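Still waiting for the washing-up

My friend Jessie Cairns asked me over dinner when she could stop clearing her own table. She has read the same cheerful headlines I have, and she has 13 people coming for her mum's birthday in March, so I suppose she had a motive. I said not by March. She said fine, give me a year then, and I went home and thought about it for far longer than the question deserved.

My day job for a while was at Ostrowski, on the packing line at Miltberg, where a machine the size of a garden shed filled 651 cartons a shift and never once complained about its knees. I loved that machine! But it had one carton, one product, one way up, and if a flap came through bent it stopped dead and flashed its light until one of us walked over and bent it back. Two seconds' work for a thumb.

Now think of the table after a party. There's a bottle still full of drink, a sponge, a rag, some napkins, a carrier bag, and a box somebody has started filling with odds and ends. None of it has an edge you could measure from. A cloth is a different shape every time you put it down, and a plastic bag is hardly a shape at all (plus you can see through it, so where does it even start?).

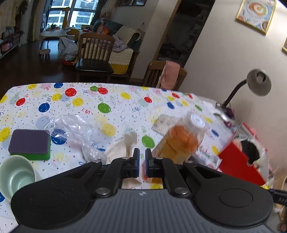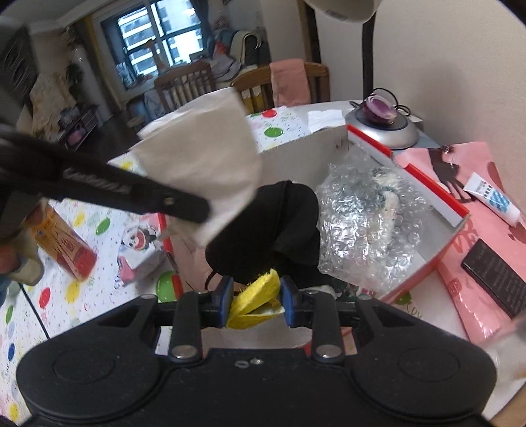 Orange drink, sponge and cloths in the first; bubble wrap and fabric in the box in the second.

Look at that box and tell me the rule for it. You and I would have a go without thinking - soft stuff down first, bubble wrap wherever it fits, squash it a bit. I tried to write my own rule down and gave up after half a page, mostly crossings out. How hard do you squash? Well, it depends what's wrapped up in there.

Esther Masanja, who ran our line and now does something cleverer at Jernora, thinks I'm too gloomy. Her argument is that picking things up is nearly cracked, that two soft-padded fingers will get hold of most of what's in a kitchen, and that the rest is practice. She may be right about the fingers. I've watched clips of the Flinis arm folding a tea towel and it does a better job than my son. What I'd like to see is the same arm given a table it has never met, with the lamp in the way and the bowl too near the edge, and left to it while everyone goes to the pub.

Because a chore isn't one grab, is it? It's 246 small decisions about what's rubbish, what's breakable and what can wait till morning. Getting most of them right still leaves you with a mess, and possibly a wet one.

So my answer to Jessie is: factories yes, for years now, as long as the bits arrive the same way up. Homes, a helping hand fairly soon, with you standing beside it. I'd pay good money for something that only did the bottles. She'll have to do the napkins herself, and I've said I'll come and dry.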